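Silden palm wallpaper and Poria marble film: my review after a month

I have been wanting a leafy wall for years, and I've been chickening out for just as long. Paste scares me. So when Silden put their peel-and-stick palm print on sale in April, I grabbed three rolls at $40 each before I could talk myself out of it, and then (because I can't leave well enough alone) I threw in the dark red marble film from Poria for a tabletop. With the smoothing tool, a pack of blades and shipping, the whole thing came to $181. Not pocket change, but I've spent more on curtains I hated.

The wallpaper first. It's a big print, and I mean big. The palm fans are deep teal and dark blue, and mixed in with them are long tan leaves with thin black outlines and golden-yellow stems sweeping through everything. The website made the background look plain white. Mine is more of an off-white with a hint of lilac, and I love it, but if your trim is a warm cream you should order a sample before you commit!

Hanging it took me one long Wednesday evening. The backing peels off clean and you can lift a strip and try again, though by the third try the corners start to lose their grip. Matching the pattern was the slow part. With leaves this size you can't fudge it, and I wasted a fair bit of the second roll lining up one stubborn frond. Buy more than the calculator tells you to.

I did wonder if the same print on three walls would be too much in a small space. It's a lot, I'll give you that, but it looks richer that way than it did when I only had the back wall up and kept squinting at it. 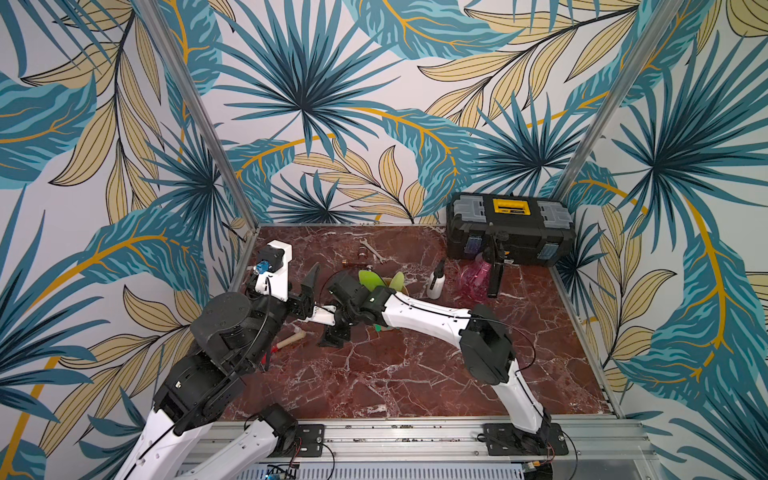

The marble top

The Poria film was the bigger gamble. It's a dark reddish brown with white and pale pink veins that branch off in jagged lines, and I was braced for something that looked like a diner menu. From standing height it fools me. Up close you can tell, mostly by the shine, but the veins don't repeat in any way that bugs me.

Application was fussier than the wallpaper. It's thinner, it grabs fast, and I ended up with two bubbles that I had to prick with a pin. Go slow near the edges – a thin metal trim finishes a top like this nicely, and it hides a crooked cut.

Would I put dark red next to teal again? Yes, in a heartbeat. I looked at the gray marble from Zollatent too, and at a plain green by Cárdenas, and both would have been the safe pick.

Gripes: the Silden instructions are one tiny sheet with drawings I couldn't follow, and the rolls smelled strongly for a couple of days. The Poria film shows every fingerprint.

Four stars for the wallpaper, three and a half for the film. I have most of a roll left over and I'm eyeing the inside of the hall closet.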